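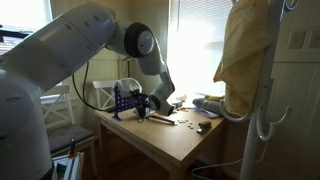 Robot Safety and Fault Handling, Zurkbridge
Handout 5: The Grip That Wasn't

Read this before lab. Last May most of you didn't, and it showed.

The fault. During a tabletop run at the Hornilus site, the arm closed on a plastic part, reported a good grasp, and lifted. The part stayed where it was. The arm carried its handful of air to the bin, opened over it with great ceremony, and logged a success. It did this 29 times before the run was stopped.

The cause. The controller (Parsa, in our labs) decided it had a grip when finger force passed a threshold. Someone had set that threshold low so that thin parts wouldn't be crushed. Friction in the finger joints was enough to pass it.

What made it a safety matter. On a later run the part was held, but barely, and it let go at full travel speed. The guard stopped it. The guard was there by luck — it had been left up from another job.

For lab:
Set travel speed to 3 percent for the first lift.
Check finger width as well as force. Closed all the way means empty.
Hold for 5 seconds before any sideways move.
Clear loose items from under the path.
Hands stay out until the drives are off. "Paused" is not off.

Write-up: one page on why the log said success. "The robot lied" will get you no points, as it did last year.

Reading: Kukar notes, page 80 onward.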